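그리퍼 비교 과제 중간보고
수신: 필레이(Pillay) 재단 과제관리팀
작성: 머스컴(Muscombe) 연구실, 라빈드란 조지프
작성일: 2020년 12월 1일

1. 요약
지난 보고에서 "다음 분기에는 숫자로 말씀드리겠다"고 썼습니다. 쓸 때는 기분이 좋았는데 막상 그 분기가 오니 그렇지도 않았습니다. 아무튼 숫자는 나왔습니다. 조스텔(Zostel) 평행 그리퍼와 브레루라(Brerura) 적응형 그리퍼의 모델을 같은 팔, 같은 제어기에 차례로 물려 시뮬레이션으로 비교했고, 유효 시도는 그리퍼당 298회입니다. 조스텔은 272회 성공했습니다. 브레루라의 성적은 3항에서 따로 말씀드립니다. 따로 말씀드린다는 데서 이미 짐작하셨을 줄 압니다.

2. 진행 내용
6월에 승인받은 계획대로 실물 구매 전에 가상 환경에서 후보를 거르는 단계입니다. 작업대 위에 정육면체, 원기둥, 쐐기, 얇은 판 같은 단순한 물체를 놓고 접근, 파지, 들어올리기를 반복합니다. 배경에는 선반과 공구까지 들어찬 작업실을 넣었습니다. 카메라 인식이 깨끗한 배경에서만 잘되는 일을 막자는 취지였는데, 덕분에 가상 작업실이 저희 실제 작업실보다 정리가 잘되어 있다는 지적을 내부에서 받았습니다.
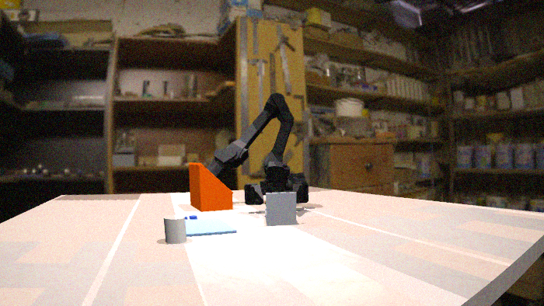
가장 애를 먹인 물체는 쐐기입니다. 경사면을 물면 손가락이 닫히는 힘만큼 물체가 밀려나기 때문에, 수직면을 찾아 손목을 돌리는 동작을 제어기에 추가했습니다. 피르민 푹스가 이틀이면 된다고 했고 3주 걸렸습니다. 본인은 지금도 이틀짜리 일이었다고 주장합니다. 얇은 판은 위에서 집는 방식으로는 두 그리퍼 모두 승산이 없어 비교 대상에서 빼고 놓기 작업의 목표 지점으로만 쓰고 있습니다.

3. 브레루라 관련
298회 중 47회가 모델 오류로 중단되었습니다. 손가락 마디의 접촉 계산이 발산해 물체가 작업실 천장 쪽으로 사라지는 현상입니다. 규정상 실패로 집계했지만 그리퍼의 책임인지 저희 모델의 책임인지는 아직 가리지 못했습니다. 그래서 최종 성공률은 이번 보고에 싣지 않습니다. 접촉 모델을 고친 뒤 전체를 다시 돌리겠습니다.

4. 카메라 배치
정면 시점만으로는 손가락 끝과 물체 사이의 간격을 제대로 읽지 못해 위에서 내려다보는 시점을 추가했습니다. 처리 시간이 시도당 90밀리초 늘었고, 감당할 만합니다. 팔뚝이 물체를 가리는 구간은 여전히 남아 있습니다. 팔을 투명하게 하자는 의견도 나왔으나 실물 단계에서 재현하기 어렵다는 이유로 기각했습니다.

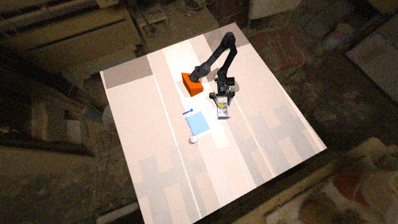

작은 공도 시험 물체에 넣을지 검토하고 있습니다. 굴러가는 물체가 들어가면 성공률 그래프가 지금처럼 보기 좋지는 않을 것입니다. 그래도 현장 부품 가운데 둥근 것이 적지 않으니 다음 분기 초에 소규모로 시작하려 합니다.

5. 예산 및 요청 사항
집행은 계획 범위 안에 있습니다. 남은 장비비 일부를 연산 서버 사용료로 옮기고자 하니 승인을 부탁드립니다. 브레루라 실물 구매는 재시험 결과가 나올 때까지 보류합니다. 변경 신청서는 별도로 보내 드렸으며, 서식이 두 번 바뀌어 세 번째 판본이 최종본입니다.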